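Aus der Schule: Neue Regelung für Vertretungsstunden ab dem kommenden Schuljahr

Das Kollegium der Flurnance-Schule hat in seiner letzten Konferenz eine neue Vertretungsordnung beschlossen. Sie gilt ab dem ersten Unterrichtstag nach den Sommerferien und löst die Fassung ab, mit der wir seit dem Umzug in das Gebäude an der Jiltmonter Straße gearbeitet haben. Der Elternbeirat hat den Entwurf im Mai erhalten und ihm mit zwei Änderungen zugestimmt.

Für die Klassen 5 bis 7 bleibt es dabei, dass bis zur sechsten Stunde kein Unterricht ersatzlos ausfällt. Ab Klasse 8 können Randstunden entfallen, wenn die Schülerinnen und Schüler am Vortag informiert wurden. Bei kurzfristigen Erkrankungen erhalten die Klassen Aufgaben, die in der Bibliothek oder im Klassenraum bearbeitet werden. Jede Fachschaft legt dafür eine Mappe mit Material für mindestens 10 Stunden an. Die Mappen stehen im Lehrerzimmer und werden zweimal im Jahr durchgesehen, das nächste Mal im Dezember.

Der Vertretungsplan hängt weiterhin im Eingangsbereich neben dem Sekretariat. Zusätzlich wird er ab August online veröffentlicht, jeweils am Nachmittag für den folgenden Tag. Die Zugangsdaten bekommen die Familien mit dem ersten Elternbrief. Änderungen am selben Morgen stehen nur auf dem Aushang -- bitte sagen Sie das auch Ihren Kindern.

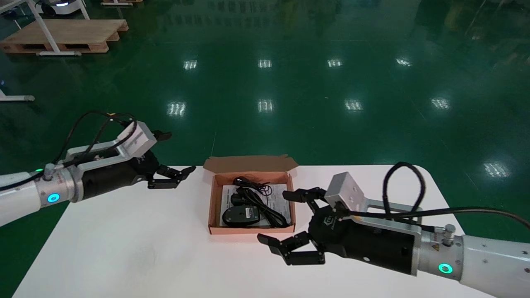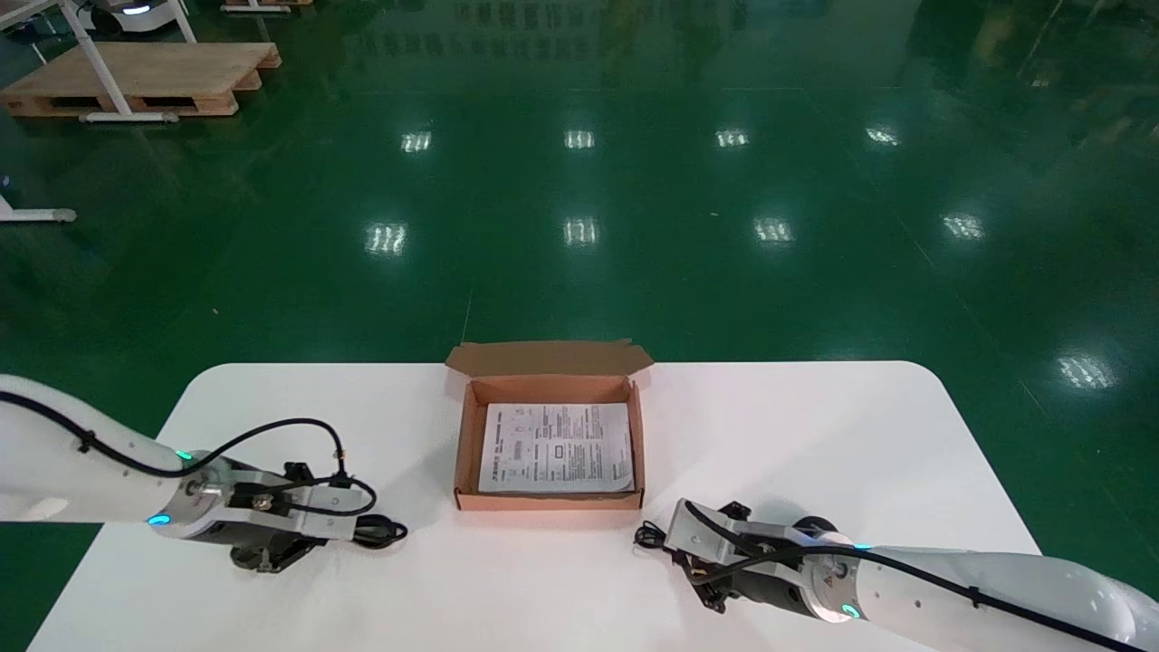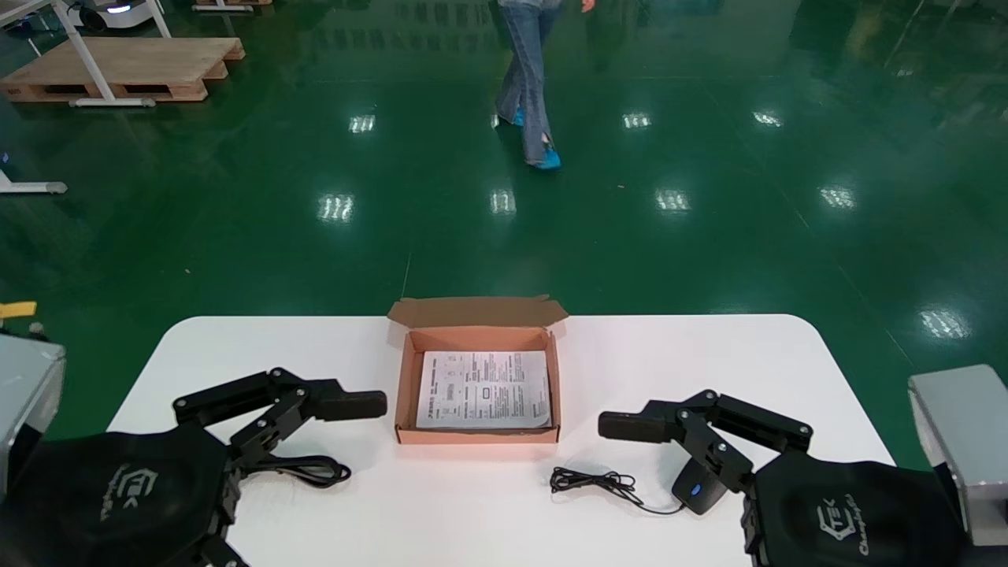 Offener Karton mit gedrucktem Papier auf einem weißen Tisch

Konrektor Ketill Ravn hat die Ordnung zusammen mit den Fachschaften ausgearbeitet und beantwortet Fragen dazu in seiner Sprechstunde. Einen Punkt haben viele Eltern angesprochen, nämlich die Doppelstunden von 90 Minuten. Fällt eine solche Doppelstunde aus, soll sie nach Möglichkeit von einer einzigen Lehrkraft übernommen werden, die die Klasse kennt. Ganz durchhalten lässt sich das nicht, vor allem in den Erkältungsmonaten.

Noch offen ist die Aufsicht in der Mittagspause. Bisher teilen sich fünf Lehrkräfte den Dienst auf Hof und Mensa. Das Kollegium wünscht sich eine weitere Person, der Schulträger hat darüber aber noch nicht entschieden. Wir berichten in der nächsten Ausgabe.

Zum Schluss noch zwei Hinweise. Der Förderverein stellt der Bibliothek 2000 Euro für neue Bücher und Zeitschriften zur Verfügung, die auch in den Vertretungsstunden genutzt werden sollen. Wunschlisten nimmt Cyril Staniforth von der Fachschaft Englisch bis Ende Juni 2018 entgegen, gern über sein Fach im Lehrerzimmer. Die Schließfächer im Erdgeschoss müssen vor den Ferien geräumt werden, Schlüssel bitte im Sekretariat abgeben.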